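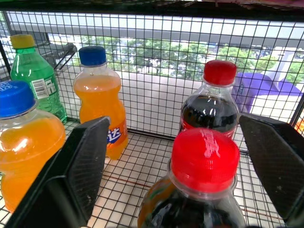 According to Heike Görtz, a demonstration in which the operator stops to think should be thrown away, and for the first month of the project we followed that advice. We later went back and kept such episodes if the pause came before the approach, with the idle part trimmed. Her comment still applies to pauses during the grasp, where the policy learns to hover.

1. Task
The arm has to take one named bottle out of a wire mesh cage and set it down outside. The bottles stand close together, so the fingers must come down on both sides of a cap or neck without pushing the neighbors over. Caps of the same color can occur on more than one bottle, so color alone does not settle the target.

2. Collecting demonstrations
Two methods were compared. In hand guiding, the operator holds the arm behind the wrist and moves it through the task with gravity compensation on. In remote control, the operator drives a small leader arm and sees only the wrist view. Darren Treloar and Yiran Ye recorded 287 episodes, using both methods. Failed grasps were labeled and stored separately.

Hand guiding was quicker to learn but gave uneven finger closing, as the gripper was worked by a button on the wrist. Remote control gave smoother closing and poorer depth judgment. With the mesh behind the bottles, operators tended to stop short of the neck. We added four practice runs per operator before recording, and these are left out of the data.

3. Processing
Joint positions and wrist images were resampled to a common rate of 14 Hz. Episodes in which the arm touched the cage rim were cut at the contact.

4. Open points
The Bramwell controller drops packets when logging is on, and the affected episodes have not been repeated. Outdoor light changes the appearance of the clear plastic, and we have no separate test set for this. Retraining on remote episodes only is planned for June.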